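# Pendix Chores: data card

Last edited 05/04/2023. Please read this file before you open an issue, because many questions that we receive by mail are answered in it.

Pendix Chores is a small set of simulated household tasks for a one-arm mobile robot. We made it to answer a simple question: can a machine do the ordinary work of a home yet? Our short answer is "some of it, in simulation, on a good day". The longer answer is in the section on results.

## What is in the set

The set has 102 episodes in 9 rooms. All rooms are rendered. There is no real house in this release.

| Part | Episodes | Used for |
|---|---|---|
| `tidy` | 70 | pick up one object and put it in another place |
| `doors` | 21 | open or close an inside door |
| `mixed` | the rest | both of the above in one episode |

Every episode has the wrist view, the arm joints, the gripper opening and one sentence of instruction. The instructions are short and in plain English, such as "move the vase to the shelf". We did not correct the instructions after writing, so you will find small mistakes of grammar. Please do not send patches for them. The models should learn to live with that, as people do.

## Where the rooms come from

The first rooms were built in Dresorow, and the newer ones in Ullmont. The two groups used different scale for the furniture until February, and in the older rooms a few tables are too low by the height of a book. We repaired what we found. If your planner touches a table top too early, look first at the room version in `meta.json`.

The objects have simple shapes and smooth surfaces. Mass and friction are our guess. For this reason we ask you not to report any force value from this set as a measurement.

## How an episode is scored

An episode is a success when:

- the object rests inside the goal region at the end;
- it stands on its base, if the instruction asks for it;
- the arm did not push any other object to the floor.

The second point is the hard one. A person who puts away a bottle doesn't think about it standing up. The baseline policy lets go a little too early, and tall objects fall.

## Results so far

The baseline we ship is called Tiêu. It was trained only on `tidy`. For low and wide things, such as bowls and boxes, it is good enough that we stopped watching every run. For tall and narrow things it is weak. It closes the fingers on the correct place, lifts, and then turns the wrist more than it needs to, and the object covers most of the wrist view for the rest of the way. After this the policy doesn't see where it goes.

You can meet this problem in the set itself when something like a long bottle or a vase is between the fingers:
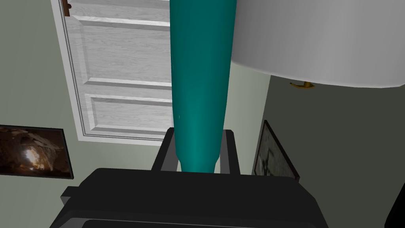 Ullmont wrote back after reading a draft of this card that we are too strict with the policy, that a person who carries a tall vase also cannot see well past it and simply remembers where the table was. We agree with the second half. Tiêu has no memory longer than a few steps, and we think this is the most useful thing to add. A second camera would also help, but then the result would say less about robots that have only one.

On doors we have less to tell. The policy can push a door which is already a little open. It can't turn a round knob, and we did not include any episode where it must.

So, for the question at the top: we would let this machine collect bowls from a table in a simulated room. We would not give it the glasses.

## Known problems

- Pictures on the walls use textures of low quality and may look flat.
- In a few `mixed` episodes the instruction names the door first, but the recorded motion begins with the object.
- The gripper opening is stored in meters in newer rooms and as a fraction in older ones. Use `convert_grip.py`.

## Use and citation

Free for research and teaching. If you train on the set, please write which room version you used. Cite it as "Pendix Chores, data card and episodes". Bugs go to the issue page, with the episode number in the title.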